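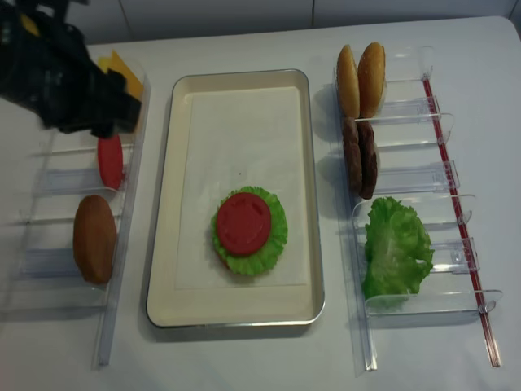 OVDALE, 2/9/19 – The robotics club at Echevarría High School has entered its burger-building arm in the Zerkwood Student Automation Meet, to be held in September.

The project, named Clanureo, asks a robot arm to pick ingredients from clear racks and stack them on a tray. Club members spent 40 hours on the gripping program alone. 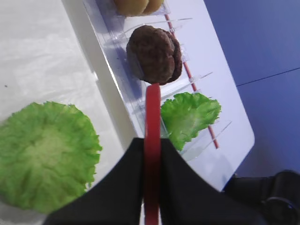 Lettuce has been the hardest part to pick up – it folds when the fingers close too far. The club has 8 members and a budget of $300.

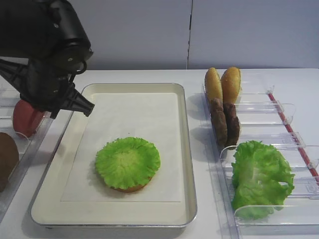 Lettuce in place on the bottom bun, with the gripper open over the table.

Teams at Zerkwood get 6 minutes per run. Points are given for order and for how well the layers line up. The club will show the arm to families in the school library before the meet.
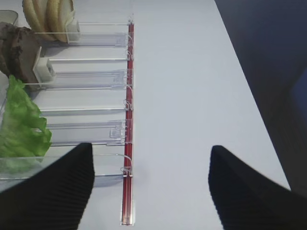 About the Club

The Echevarría High School robotics club meets after school and is open to all grades.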